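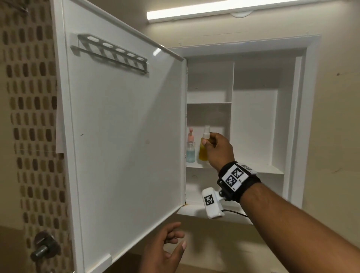 4. Finding a home for your Karlow sensor

Your Karlow humidity sensor is small and light, and choosing its spot is the most enjoyable part of the whole set-up (well, we think so). A few inches can make a real difference to what it reads, so take a little time over it and walk through the bathroom before you peel any backing off the mount. People often ask us about medicine cabinets. With the white door swung wide open, a cabinet set into the wall looks like a ready-made shelf for a sensor, but please leave it to the toothpaste. Once the door is shut, the air inside changes much more slowly than the air in the room, and the fan will start late and run long. A glossy door panel is also a poor surface for the mount, and every swing of the door shakes the sensor a little. Open wall is what you want.

Good spots:

On a wall across from the shower, at shoulder height or a bit above
Beside the door frame, on the side away from the hinges
On a high shelf with nothing stacked in front of the vents

Spots to skip:

Inside any cabinet or closet
Directly above a radiator or heated towel rail
Within reach of spray from the shower head
Right next to a window you like to keep open

4.1 Mounting the sensor

1. Wipe the wall with a dry cloth. If you used a cleaner, let the wall dry fully before you go on.

2. Hold the mount against the wall with the small arrow pointing up. Mark the top corners lightly with a pencil.

3. Peel the backing from the adhesive pad and press the mount into place. Keep pressing for 30 seconds — longer is fine, shorter is not.

4. Slide the sensor down onto the mount until it clicks.

5. Pull the clear tab from the battery door. The green light blinks twice and then goes dark. Your sensor is awake!

Note: The adhesive pad works on painted drywall, tile and sealed wood. For wallpaper or rough plaster, use the screws in bag B and the anchors that came with them.

Caution: Do not mount the sensor where water can run down onto it. It handles steam happily, but it is not made to be soaked.

4.2 Pairing the sensor with the fan

Before you start, the fan must be wired, tested and closed up as described in Section 3. If the fan cover is still off, go back and finish that first.

1. Switch on the power to the fan at the breaker. The louvers open and close once.

2. Press and hold the button on the fan cover until the ring light turns blue.

3. Within 2 minutes, press the button on the back of the sensor one time. You can use the end of a paper clip.

4. Watch the ring light. Solid green means the pair has been made, and you'll hear the fan spin up for a moment to say hello.

5. If the ring light turns amber, bring the sensor closer to the fan and start again at step 2. It can go back on its mount as soon as the pair is made.

Note: One fan can listen to more than one sensor. This is great for a long bathroom with the tub at one end and the shower at the other. Repeat the steps above for each sensor, and the fan will follow whichever one reads highest.

4.3 Letting the fan learn the room

This is the part we love. For the first few days the Karlow fan watches how your bathroom behaves: how damp it is on an ordinary afternoon, how fast the steam builds, how long the walls take to give it back. From this it works out its own starting point, and you don't have to type in a single number.

To help it along:

1. Use the bathroom the way you always do. Long showers, short showers, whatever is normal in your house.

2. Leave the door the way you usually leave it, open or closed.

3. Don't press the Boost button unless you need to. Each press pauses the learning until the fan stops again.

The ring light glows a soft white while learning is under way and goes out when it's done. If you move the sensor to a different wall later on, start the learning over by holding the Boost button until the white light comes back.

Note: A room behaves differently in July than it does in the heating season. The fan keeps adjusting on its own, so there's no need to reset it as the weather changes.

4.4 If the fan runs too much or too little

Fan never seems to stop: Check for wet towels hanging next to the sensor. Move them (or the sensor) and give the room an hour.

Fan starts well after the mirror fogs: The sensor is probably too low or tucked behind something. Try a higher spot with clear air on all sides.

Fan starts when no one has showered: A humidifier or a drying rack in the next room can do this. Close the door between the rooms, or turn the sensitivity wheel on the sensor one notch toward the minus sign.

Ring light blinks red: The sensor battery is low. See Section 6 for the battery type, and slide the sensor up off its mount to reach the door.

Caution: Always switch off the power at the breaker before you remove the fan cover. The sensor can be handled safely at any time.

When the ring light is dark and the fan is quiet, go on to Section 5, Setting the night schedule.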